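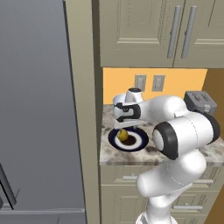

*Reading time: 6 minutes · 2019-01-09*

Dekeo plans and surveys kitchens for apartment buildings. It does not sell cabinets or appliances. The owner of a building pays for a set of drawings, an appliance schedule and a site visit before the electrician closes the walls, and the work then goes to whichever contractor bids for it. The firm's senior planner has been with the Clelusgate office since it opened, and trained as an electrician before moving to drawings. We spoke in the Clelusgate office, mostly about the part of the job that the tenant never sees: circuits, cutouts, air gaps and the order in which things get decided.

The first subject was the appliance schedule. In most offices it is the last sheet to be finished. At Dekeo it comes first.

"The layout people want to begin with the run of cabinets," the planner said. "I want the model numbers. A cabinet can be cut down by an inch. An oven can't. If I have the installation sheet for every appliance, I can draw the boxes to suit, and I can tell the electrician where the receptacle goes. If I don't have the sheet, all I have is a picture from a catalog, and catalogs give you the outside of the trim."

The outside of the trim is the dimension that causes most of the trouble. A built-in appliance has at least three widths: the body, the opening it needs, and the frame that covers the opening. Tenants compare the third. Cabinet shops need the second. The first matters for air, and it is often printed in the smallest type.

I asked how often the opening is wrong on site.

"Often enough that we measure every one. Dekeo has surveyed more than 2,000 kitchens, and I would not sign off on any of them from the drawings. The usual fault is depth. Someone puts a standard outlet box straight behind the appliance, the plug sticks out from the wall, and now the unit stands proud of the cabinets. The installer pushes harder. Then you have a cord pinched against a steel back panel, and you have it for the life of the kitchen."

The preferred location is the adjacent cabinet, with a grommeted hole for the cord. The receptacle can then be reached without removing the appliance. The planner noted that this depends on the length of the cord and on what the manufacturer permits, and that some manufacturers require a specific side.

## Circuits before finishes

The planner's view on circuits is conservative. Local code sets the minimum, and Dekeo's drawings normally go past it. In most of the firm's projects there are 2 circuits serving the counter receptacles and a separate one for each fixed appliance that draws a substantial load.

"People confuse output with input. A microwave sold as an 800-watt unit puts that into the food. It takes a good deal more from the wall, because the conversion is lossy and there's a fan, a lamp and a turntable motor on top. The nameplate gives the input. I design from the nameplate. The number on the box is for shopping."

The same applies, in the planner's account, to toasters and kettles, although those are at least simple resistive loads. The rated wattage is close to what they take. Two of them on one counter circuit will run up to the limit of the breaker, and a third appliance will open it.

"A breaker that opens is doing its job. The call we get is that the breaker is defective. I ask what was running. It's always breakfast."

Roy, a mid-rise building on the north side of Clelusgate, was the project that changed how the office handles this. The building had been converted from offices, and the original plan gave each apartment a single shared circuit for the microwave and the dishwasher. The drawings passed their first review. The conflict came up when the appliance schedule was revised in September and a larger microwave was substituted by the purchasing side.

"No one told the electrician, and there was no reason for them to think of it. It was the same width and the same trim. On a purchasing sheet it was an equal. Electrically it was a different appliance. We had to pull a new cable in finished walls, and it came to 500 dollars a kitchen, before paint."

After Roy, the office added a rule that any substitution returns the schedule to the planner, even where the outside dimensions match. The sheet carries a column for nameplate input, and an empty cell in that column stops the drawing set from being issued. 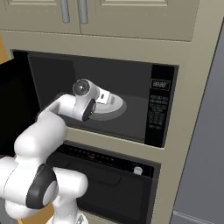 ## Air, heat and the face frame

Ventilation of built-in units is handled less consistently across the trade. Some microwaves are designed to be enclosed, with intake and exhaust through a trim kit at the front. Others are countertop units and need open space at the back, sides or top. From a distance the two types are difficult to tell apart, and the planner regards the mixing of them as the most common design error in small kitchens.

"If the instructions say do not build in, then you don't build in. It doesn't matter that it fits. The oven has to reject heat somewhere. Put it in a sealed box and it recirculates its own exhaust until the thermal cutout trips. After it cools down it works again, so the tenant thinks it's intermittent, and the repair technician finds nothing."

Where a trim kit exists, the drawings name it as a separate line item with its own part number. The planner has seen kits left out of orders because the buyer took them for decoration. A decorative frame made by the cabinet shop will cover the gap and may cover the vents too.

Height was the next item. The office places the floor of a built-in microwave so that a seated or shorter user can see into the cavity, if the rest of the wall permits. In apartments it frequently does not.

"You're lifting hot liquid out of it. I'd like the bottom of the cavity below shoulder height for most adults. When the owner wants it stacked over the counter with full-height uppers, I put a note on the sheet saying what that height will be. They can sign the note. Most of them lower it."

The planner also asks for a landing surface next to or directly below the door, on the handle side. A door that swings across the only clear stretch of counter makes that stretch unusable at the moment it is needed. Most microwaves are hinged on the left and cannot be reversed, and this fixes more of the layout than owners expect.

## Counter edges and the survey

Dekeo's surveys are recorded in Lurnis, a measuring application that the firm licenses for its field tablets. The planner was reserved about it. Lurnis stores each opening with a width, a height and a depth, and it will flag an opening that is smaller than the value on the schedule. It will not flag one that is out of square.

"I take both diagonals with a tape and type them into the comment field. If they don't agree, the opening is racked, and a rigid frame will show it. The software assumes a rectangle. Walls don't."

The sequence on site is fixed. Floors are checked for level first, at the corners and in front of the range. Walls are checked for plumb at each end of a run. Only then are openings measured, at the front and at the back, and the smaller value is recorded. Counter overhang is taken from the finished door face. Measured from the cabinet box, it gives a different result once the doors are hung.

Stone and patterned surfaces bring an additional step. The slab layout has to be agreed on before the sink and cooktop cutouts are drawn, so that a seam does not land at a cutout corner, where the material is weakest. The planner asks for inside corners to be cut with a radius. A square inside corner concentrates stress, and cracks start from it.

I asked what an owner could do to make the survey go faster.

"Empty the cabinets. Turn the lights on. Have the installation sheets printed, the real ones, with the cutout drawing. And decide on the refrigerator. Everybody leaves the refrigerator for later, and then it's deeper than the counter by the thickness of the door, and the drawer beside it won't open."

The office is now revising its standard notes on refrigerator recesses. The draft asks for door swing to be drawn at the full opening angle, with the handle included, and for the water shutoff to be placed in the neighboring base cabinet. Contractors in Clelusgate have objected to the second point on grounds of pipe length. The planner intends to keep it in.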